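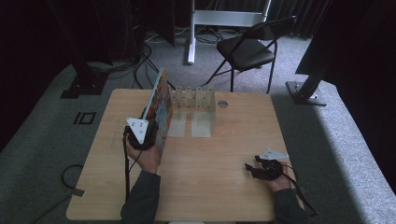

Placing a patterned board in the slotted rack with two hand-held grippers, left gripper loaded, right gripper open.

Mikosdale Board Racking
README and recording rules

What this is

Mikosdale is a set of demonstrations of one tabletop task: pick up a flat board, bring it upright, and lower it into the slots of a rack. All of it was recorded by people working with a gripper in each hand. There are 614 accepted episodes. Rejected ones are not shipped, but the reasons for rejection are in rejected.csv.

Most of this file is about the rules we recorded under. The first round, done without written rules, was hard to train on. Operators held the grippers differently, started in different places and stopped whenever they felt finished. We threw that round out and wrote what follows. If you are adding episodes, read all of it. If you only want to load the data, skip to Files.

Maintained by Flurina Tanner. Questions and corrections go to the issue tracker, please, so that others can find the answer.

Task definition

An episode starts with the rack on the table and the board in one gripper or lying flat. It ends when the board stands in the slots with no gripper touching it and both grippers have moved clear. A board that stands but leans against only one post is a failure. A board that goes in crooked and gets straightened within the same episode is a success and is tagged "corrected".

Either hand may carry. The other hand may steady the rack, guide the lower edge of the board, or stay out of the way. We left this open on purpose, and the carry_hand field tells you which hand did the work. Handing the board from one gripper to the other is allowed once per episode.

Before recording

Table. Clear everything except the rack and the board. Cups, phones and spare parts go somewhere else, including during short breaks.

Rack. Set it toward the back of the table with the base plates flat. Check that it does not rock. Small changes of position between episodes are wanted, up to a hand's width in any direction. Do not move it during an episode unless you are steadying it with a gripper.

Cables. Each gripper cable has to hang free off the table, with enough slack to reach the rack with both arms out. Run through the full motion once before you start. A cable that catches on the table edge shows up in the data as a small jerk at the wrist, and we lost a good part of an afternoon to that. Keep your own feet out of the loops on the floor.

Clothing. Plain sleeves down to the wrist. No watches or bracelets over the cuff.

Grippers. Check that the mounting plate on top is tight. Open and close each gripper fully at the start of a session, and again after any drop, even if it looks fine. Write the drop in the session notes.

During an episode

Hold still for a slow count of two before the first move and after the last one. The trimming script looks for those pauses. If they are missing it cuts into the motion.

Move at a pace you could keep up for an hour. Fast episodes look impressive and replay badly on the arm.

Only the fingers of the gripper touch the board. No thumbs, no knuckles, no pushing with the housing. If you catch yourself helping with a bare finger, stop and mark the episode as rejected with code H.

Keep the idle gripper open and in front of you. Don't rest it in your lap or lay it on the table, as tracking is poor down there and the position jumps when you lift it again.

Do not talk to the operator while they are recording. There is no audio in the release, but people turn their heads when spoken to.

If the board falls, let it fall. Finish the count of two, stop, and mark it F. We keep dropped boards in a separate folder called failures, and they count as useful data. An operator should never feel they have to save a bad episode.

Sessions and rest

No session runs longer than 70 minutes, including setup. Operators can stop at any time without giving a reason. The grippers are not heavy, but holding both up in front of you is tiring, and the last part of a long session always has more rejects.

Review

Every episode is watched by someone other than the operator. The reviewer sets the success tag, the carry hand and any reject code. When two reviewers disagree, the episode is left out - we did not try to vote. This cost us some 70 episodes.

Files

episodes/ one folder per episode, with video, gripper pose and finger opening
failures/ same layout, dropped boards only
rejected.csv episode number, code, reviewer initials
sessions.csv operator code, start time, notes
splits/ train and test lists

Test episodes come from operators who do not appear in the training list. Please keep it that way if you make your own split.

Known problems

Clear or very pale rack parts are hard to pick out in the video, especially the notches. Methods that depend on depth will likely struggle.

Only one room was used. Expect poor results on a cluttered bench.

Right-handed operators are the large majority, and the carry_hand field is skewed to match.

The pose stream in the earliest October sessions has short gaps. These are flagged with gap=1 and were not filled in.

Contributing

Use the same rules, or send a note with your episodes that says which ones you changed. We would sooner take 20 clean episodes than a large batch nobody has reviewed. Anything without a completed row in sessions.csv will be sent back.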